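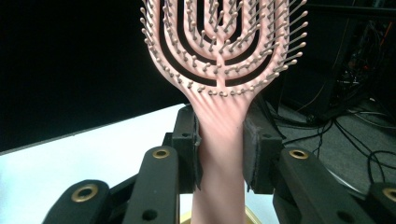
Who Moderates the Club Chat?
Project report, Digital Communities unit
Group members: Shirin Zarei, Phong Khúc, Ánh Hà
Supervisor: Majdi Hamdan

Our project started with a fight over a cricket fixture. One of us belongs to a club with over 300 people in its group chat, and within an evening that chat had gone from a changed start time to name-calling, deleted messages and two people leaving. We wanted to know who is meant to step in when that happens, and whether they know it's them!

We collected messages from 13 public community chats in Bellton, all run on Astitz, with permission from the admins and a notice posted to members (anyone could opt out, and we removed their messages before reading). After cleaning we had 1,292 messages to code. Each was read by two of us separately and sorted as ordinary, heated, hostile or moderating. Where we disagreed we talked it out, sometimes for far longer than one message deserved.

The part we enjoyed most was the moderating pile. We had expected it to be full of admins. Much of it came from regular members who changed the subject, posted the answer to the original question, or asked two people to take it to private messages.
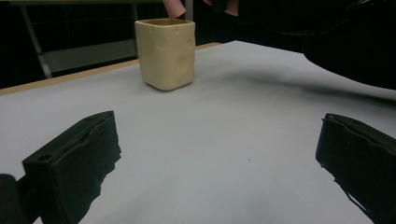
Admins mostly turned up later, and often to delete things. In several chats a deletion set off a second argument about the deletion itself, with newer members asking what had been said. The chats with a pinned set of rules handled this better, especially when the rules said who to contact.

We also interviewed Mojtaba Mohammadi, who runs a gardening chat in Flallance. He told us he had never been asked to be an admin; the previous one had moved away and handed it over without a word. He keeps his rules to four lines and rewrites them every December.

Limits: our coding can't pick up sarcasm between old friends very well, and we only saw public chats. Private ones may work quite differently. We'd love to see another group try the same coding sheet on a school or workplace chat, and ours is in Appendix B for anyone who wants it.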